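Ticket 3000: Basket listings showing wrong shipping weight
Product: Velia storefront, Rulorari inventory add-on
Status: Reopened (third time)
Priority: Low, according to you

Original report

Every wicker item in our shop has started quoting freight rates. A bread basket that weighs less than the bread is going out at 262 pounds. A customer in the next town was offered pallet delivery with a liftgate. She declined.

Steps to reproduce: open any product in the Wicker category, add one to the cart, enter a zip code, sit down.

Expected: a normal parcel rate.
What we got: a truck.

I checked the product record first. The weight field says 262, the unit field says grams, and the cart says pounds with great confidence. Ceramics and linens are fine. 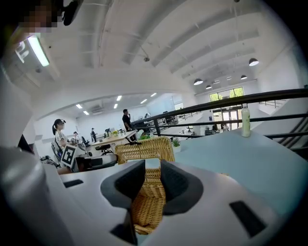
Reply from Velia support, Wednesday, 9:40 a.m.

Thanks for reaching out! Please clear your browser cache and confirm whether the issue persists.

Customer update

Cleared. Persists. I also tried another browser, my phone, and the library's computer, which had opinions about cookies.

Reply from Velia support

We've escalated this to the Rulorari team. In the meantime, please re-save the affected products.

Customer update

There are 240 affected products. I re-saved three. One was fixed, one stayed the same, and one is now listed in kilograms and filed under Garden Furniture.

I compared the fixed one with the others. It was entered by hand. The rest came in on the supplier spreadsheet from Dewulf, where the unit column reads "g " with a space after the g. Rulorari apparently sees the space, panics, and falls back to the store default. Our store default is pounds.

I took the space out of one row and imported it again. Correct weight, correct rate, $0 spent on liftgates.

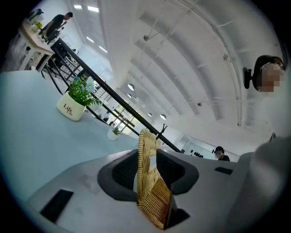 So that's a workaround, and I've now run it on nearly the whole category. The old carts are still wrong, though. Anyone who saved a basket before the fix keeps the freight quote until they empty the cart and start over, and I'd like not to have to email them all about it. Can you clear saved carts on your end?

Also, the warehouse label template for our Rorkenach location still prints the old weight. I haven't touched that one. It prints sideways if you look at it wrong.

Reply from Velia support

Great news! We're marking this as resolved.

Customer update

Please don't. See the question about saved carts.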